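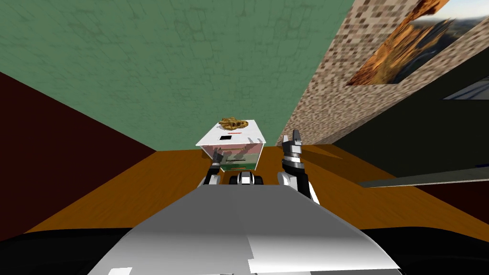 Brastside, Thu 22 June

Trornel Couch Cover Log

README for the shared files

Trornel is a log of how washable couch covers hold up in homes with cats and dogs. People in Brastside and Quintero wrote down each time they took a cover off, what they did to it, and what shape it was in when it went back on. The files are plain CSV and open in any spreadsheet program.

The log started because the care tags on couch covers say very little about pet hair. They tell you the water temperature and whether you can use a dryer. They don't tell you if shaking the cover out first makes any difference, or how long the elastic corners last when a big dog jumps up on the same cushion every day. We wanted something written down that we could look back on.

What is in the folder

covers.csv has one row for each cover, with the fabric, color group, size and how it fastens to the couch.

washes.csv has one row for each wash. This is the main file and the one most people will want.

homes.csv has one row for each household, with the kind of pets and whether they are allowed on the couch all the time, some of the time or only when a blanket is down.

notes.txt holds longer comments that didn't fit in a column. They are in the order they came in and have only been edited to take out names and addresses.

Who took part

There are 15 households in the log, and 8 of them have at least one dog. The rest have cats only. All of them signed up through a flyer or heard of it from a neighbor, so this is not a fair sample of pet owners anywhere. People who join a project on couch covers probably wash them more than most.

One household in Quintero moved partway through and changed couches. It kept the same cover, which was a loose fit on the new couch. Those rows are marked in the fit column and you may want to drop them if you are looking at wear on the seams.

Columns in washes.csv

home_id: matches homes.csv.

cover_id: matches covers.csv.

days_on: how many days the cover was on the couch before it came off. Blank if the person didn't remember.

reason: hair, smell, spill, accident, mud, routine or other. People picked the main one. If there was a second reason it is usually in notes.txt.

pre_step: what was done before the wash. Values are none, shake, vacuum, rubber glove, lint roller or dryer. The value dryer means a short no-heat tumble before the wash, to loosen hair.

temp: cold, warm or hot, as set on the machine. No one measured the water.

softener: yes or no. Dryer sheets are counted as yes.

dry: line, low, medium or high.

hair_before and hair_after: a score from none to heavy, judged by eye in daylight with the cover spread out flat.

fit: good, loose or tight when the cover went back on.

damage: free text. Pulled threads, thin spots, a ripped tie, that kind of thing. Blank means nothing was noticed, which may also mean nobody looked.

How the scores were made

Each household got the same printed sheet with written steps for the hair score. Light means you have to look for the hair. Medium means you see it right away but can still see the color of the cover. Heavy means the hair changes the color of the cover. People were asked to have the same person do the scoring each time, and most did.

The weak point is dark hair on dark covers and white hair on pale ones. A gray cover with a gray cat on it will score light every time. The color group column in covers.csv is there so you can check for this. Please use it before you say that one fabric holds less hair than another.

Cleaning the data

We fixed spelling and put the reasons into the list above. We removed rows where the cover was taken off but not washed. When two sheets for the same wash didn't agree, we asked the household, and if they weren't sure we kept the first sheet. Dates were taken out of the shared files. The rows are still in the order the washes happened within each home, so you can count washes on a cover by going down the rows.

Version 2 of the files changed the pre_step column. In the first version, vacuum and rubber glove were both written as brush, so results made with the older file can't be compared with newer ones on that column. Everything else carried over.

Known problems

Days_on is missing a lot for the early rows. The sheet had the line for it on the back and people missed it.

There are only 3 velvet covers in the log and they all belong to cat homes. Don't read much into velvet.

Washers are not recorded by type. We left this off to keep the sheet short. Several people asked about front loaders later, and we can't answer from this data.

Detergent was asked about in a free text line and the answers were too mixed to use. They are not in the shared files.

Two covers share an ID in the Quintero rows, one for the couch and one for the matching chair. They can be told apart by the size column. This will be fixed in the next version.

Good uses and bad ones

The log is fine for looking at how often people wash, which steps they take first, and when corners and ties start to go. It is also handy if you are writing your own sheet and want to see what went wrong with ours.

It should not be used to rank brands. Brand was never recorded. It also says nothing on allergies. A cover that scores none can still have dander on it, and we had no way to test for that.

Using and sharing

You may copy, change and share the files for any purpose. Please keep this README with them and say which version you used. If you add rows from your own home, put them in a separate file and start the home_id with a letter we haven't used, so the two sets stay apart.

Rows from Trarnham are being typed in now and will be added under the same columns. Those sheets have one extra line, for whether a throw blanket was on top of the cover, and it will be blank for all older rows.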